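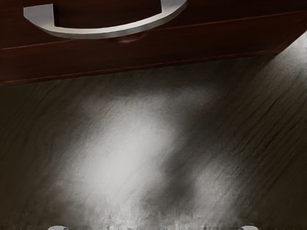
Vol. 11, No. 2, p. 40

3.2 Where households keep their papers

The mail survey went to 2,000 addresses in the towns of Bowen and Alleck in April. Respondents were asked to list each kind of household paper they had kept for more than a year and to say where it was stored. After duplicates were removed, the lists gave us 3,233 entries. Each entry was coded for type of paper, storage place, and the person in the household who was said to look after it. Coding was done by Liem and checked by Purba, and disagreements were settled by going back to the original form.

We used four codes for storage place: drawer, box, binder, and other. A drawer was any pull-out compartment in a piece of furniture, whatever room it stood in. A box was any container that could be picked up and moved with the papers inside it (Figure 2). Shoe boxes, cookie tins and plastic storage boxes all went under this code. Binders were kept apart from boxes even when a respondent wrote that the binder itself was in a box. In those cases the entry was coded as a binder and a note was added.

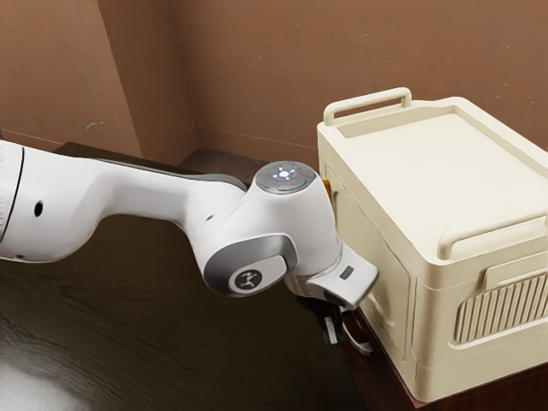
Figure 2. Storage place code "box": cream-colored plastic storage box.

Papers in regular use were mostly listed under drawers. These included utility bills, appliance manuals, school notices and warranty cards. Several respondents named a particular drawer by its place in the house ("the one by the back door") and left out what else was in it. Boxes held older material, such as tax records, letters, and the papers of relatives who had died. One woman in Alleck kept her father's pay slips in the same box as his fishing licenses and had never sorted them.

The split between drawer and box was less clear for medical papers. Some households kept current prescriptions in a drawer and test results in a box, while others put everything together. Eleven forms listed the same medical papers in two places. We counted these once, under the place named first – a rule we had not needed in the pilot.

Moving house had a strong effect on the answers. Respondents who had moved in the past two years often reported boxes that were still packed from the move, and a few could not say what was in them. In Bowen this was most common among renters. We had expected these households to skip the question, but most answered it and wrote comments in the margin.

The survey did not ask about papers kept on a computer or phone. Some respondents mentioned them anyway, and these mentions were left out of the count. They are taken up in Section 3.4, together with the interview material.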